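Equipment Review: Gethin Work Table, White Top

Reviewed for the Sutstead Shared Workshops by Osian Wogan, Furnishings and Equipment Office
Friday, October 11, 2024

Scope of this review

The Furnishings and Equipment Office reviews all tables, benches and seating before they are placed on the approved purchase list. This review covers the Gethin work table in its fixed-height version with a white top. The adjustable version is sold under the same name but has a different frame, and it will be reviewed separately when a unit becomes available.

Two tables were bought through the usual supplier in Drelesham at the listed price. The manufacturer did not provide units and did not see this text before publication. The tables were placed in the main workshop at Sutstead and were used by staff and members during regular opening hours throughout September.

Delivery and assembly

Both tables arrived flat in two cartons each. The cartons were clean and the corners of the tops were well protected. One carton had been opened and taped shut again at some point before it reached us, but nothing was missing.

Assembly requires two people. The printed instructions are clear until the cross rail is fitted, where the drawing shows the rail from the back and the text describes it from the front. Our staff fitted the first rail upside down and had to remove it. The second table was finished in 40 minutes, including the time needed to level the feet. All bolts are one size, and the supplied wrench is adequate, although a longer handle would be welcome for the final tightening.

The leveling feet deserve mention. They turn easily by hand and hold their setting. The floor at Sutstead slopes toward the old loading door, and several tables already in use there have required wedges. Neither Gethin table needed one.

The frame

The frame is steel with a gray powder coat. With the rail correctly fitted, the table is steady under sawing and hand sanding. Some side-to-side movement can be felt when a person leans heavily on one end. It is less than we have recorded on the Hultia bench, which remains the standard table in the smaller rooms, and no user reported it as a problem.

Knee room is good. The rail sits far enough back that a tall person can work seated for a full session. Those who prefer to work standing will find the table low, and the office does not recommend placing blocks under the feet to raise it.

The coating chipped at one foot where the table was dragged across a metal floor strip. Touch-up paint is not included and is not listed among the spare parts.

The top

The top has a matte finish, and it is the main reason members asked for this model. Under the ceiling lights it gives very little glare, and small parts, thread and pencil lines are easy to find on it. Several members who do close work asked to be moved to the new tables during the first week and did not ask to be moved back.

A white surface also shows every mark. Our cleaning routine is a damp cloth at the end of each session and a mild soap once a week. Under this routine the top stayed presentable, although light smudging was noted on most days by midafternoon. Pencil and washable marker came off without effort. Permanent marker left a pale shadow that did not respond to soap, and the maker advises against solvents. Users who work with dye or stain should be asked to put down a cover sheet.
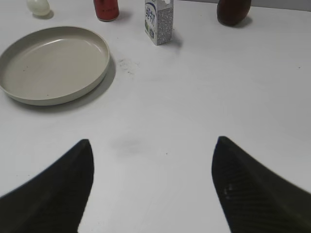 White matte surface with faint smudges and specks.

Resistance to scratching was fair. Metal rulers and light hand tools left no lasting marks. A utility knife used without a cutting mat left a thin line that can be felt with a fingernail. The edges are sealed on all four sides, and no swelling was found after a spill was left overnight near one corner.

Price and running costs

Our invoice came to 1098 for the first table. The second, ordered one week later, was billed at 1059 after a delivery credit. Both amounts include tax. This places the Gethin well above the Hultia bench and slightly below the two imported models we reviewed last year.

A replacement top can be ordered separately and fits the existing frame. The supplier quoted a wait of about 40 days, so workshops with only one or two tables should plan for a period without one. We consider the separate top a strong point in favor of this model, as tops in our buildings usually wear out well before frames do.

Points for the manufacturer

The office has written to Gethin with the following requests.

Correct the drawing of the cross rail in the assembly instructions.
Include a small bottle of touch-up paint, or list one as a spare part.
Offer the same top in light gray.

A reply was received regarding the instructions, and a corrected sheet is expected with the next production run. The other two requests remain open.

Recommendation

The Gethin work table with white top is approved for purchase for rooms used mainly for drawing, sewing, model making, small assembly and similar light work. It is not approved for the wood shop or for any room where stains and dyes are in daily use. Managers who wish to order should use the standard request form and state whether a spare top is wanted at the same time, as the supplier does not combine deliveries after an order has been confirmed.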